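Search this site
Enter keyword
Go

Drarken peel-and-stick wallpaper, large floral: we lived with it for a winter

Posted in August by the Spare Room Desk
Filed under: Walls & Paint, Renters, Tried It

I have never trusted wallpaper that comes with its own glue. My grandparents' place had paper from a house built in 1881, four layers deep in the hall, and when my uncle finally took it off he needed a steamer, a scraper and most of a long weekend. Paper that goes up in an afternoon and promises to come down in ten minutes sounds like something sold to people who haven't had to take any down. So when the Drarken rolls kept turning up in my searches, with all those glowing five-star write-ups, I bought enough for our box room to find out what the fuss was covering up.

I paid for the rolls myself. Nobody at Drarken knows I exist.

What you get

Each roll comes in a cardboard tube with a folded sheet of instructions and a plastic smoother the size of a playing card. Throw the smoother out. It has a moulding line down one edge that scratched the first strip I used it on, and a tea towel wrapped around a paint paddle did a better job. The colour on the roll was greyer than the colour on the website, which I half expected. Order the sample first, even though they charge for it and even though it takes ages to arrive.

The backing has a printed grid, and I'll give them credit for that, as it makes trimming easier. The grid and the pattern don't quite agree, though. By the bottom of a full drop mine had drifted enough to notice, so I stopped trusting the grid and cut to the flowers.

Putting it up

The instructions say to wash the wall with sugar soap and leave it to dry overnight. They say nothing at all about how long fresh paint needs to cure, and that's the question every renter and every new homeowner will have. I rang Saengthong, the shop that stocks it near us, and was told to wait four weeks. The website chat told me two. I waited five.

I did 12 drops over three walls. The first went on crooked and came off again without a fuss, so the repositioning claim holds up, at least while the stuff is new. By the third go at the same strip the top corner had lost its grab and I had to cut a fresh one. Allow an extra roll. The calculator on their site doesn't, and with a repeat this big you waste a lot matching one bloom to the next.

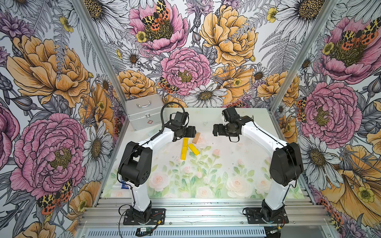 Corners and seams

Large florals look their best on three sides of a small space, where you get wrapped up in the thing, and that means inside corners. Drarken tells you to fold the strip straight around. Don't. Ours pulled away from the corner within a fortnight and left a hollow you could press with a finger. I slit it down the angle with a fresh blade, overlapped the edges a little and it has stayed put.

The seams are the weak point. They looked tight in the evening and had opened a hair by breakfast, on both sides of the window. White wall shows through the inked blooms more clearly than you'd think, even with a pale background. I ended up running a felt pen in a matching grey down the worst of them, which worked well enough that visitors don't see it, but I don't think you should need stationery to finish a wall.

How it compares

I had tried two others before this one. Fliltodport makes a thinner paper that costs less and shows every lump in the plaster, and the print rubbed off on my sleeve. Pridatel is a proper paste-the-wall product, slower and messier, and its seams are still invisible in our hallway. If you own your place and plan to stay, buy the Pridatel and borrow a trestle.

Getting it off again

I peeled one full strip behind the door after 18 weeks. It came away in one piece until the last hand's width above the skirting board, where it took a flake of paint with it. The flake is small. A fussy property manager would still find it. I wouldn't put this over cheap builder's paint if I had a bond riding on it, whatever the tube says.

Wipe-down is fine, by the way. Fingerprints came off with a damp cloth. A smear of bike grease didn't.

Verdict

Better than I expected and not as good as they claim. The print is handsome, the sticking is decent on a flat wall, and the corner advice is plain wrong. I'd use it again on one feature wall. I wouldn't do a whole bedroom in it, and I'd wait for a sale, as the full price puts it within reach of real wallpaper.

Score: 8 for looks, five for everything else.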